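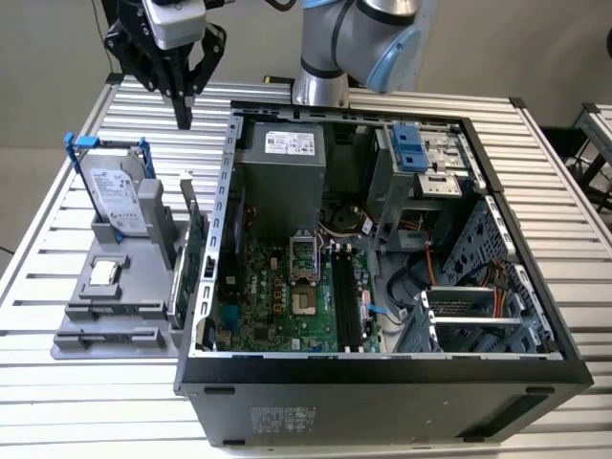

2/26/21

I have spent most of this winter teaching a robot to put bits into old office computers, a job I could do myself in the time it takes the kettle to boil. The plan at Drurkby is to record enough good goes by hand that the arm can manage without me. The target is 3,000. We have 535, and I threw out 60 of those last night after watching them back with a biscuit.

I do the driving from a little desk with a handle that the arm copies. The handle came from Nägeli, arrived in July and has been called a number of things, few of them Nägeli. It's a decent bit of kit, but it gives you no feel at all. You squeeze, the gripper squeezes, and whether it has squeezed a hard drive or thin air is a matter for your eyes.

Memory is the part I dread. A drive in its caddy is a big forgiving lump and will more or less find its own way home. A stick of memory has a notch, two ends that both want to go down first, and a slot barely wider than itself.

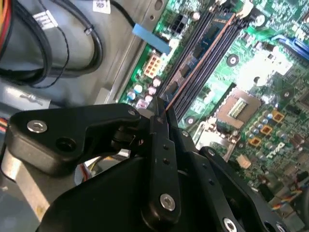

Pushing is where my bad habits show. With my own thumbs I rock a stick in, one end and then the other, and never think about it. Through the handle I line up, lose my nerve, back off, line up again, and the arm faithfully records every wobble as though it were wisdom. From the wrist camera the fingertips meet right on the top edge of the module, so the very bit I want to see is mostly hidden behind gripper. I have taken to judging the angle by the long dark lines of the slots next door, and ignoring the glare further up the board.

My colleagues over at Ekusham say to slow down and pause before each push, so the robot has a clear moment to learn from. I tried it for 200 goes. The pauses came out beautifully. On its first try alone, the arm hovered over the slot for almost a minute, looking thoughtful, and I had to go and stop it.

So I'm back to one smooth press, and if I miss, the go gets binned. Next month the whole bench moves to Flirkescombe, where I'm promised a better chair.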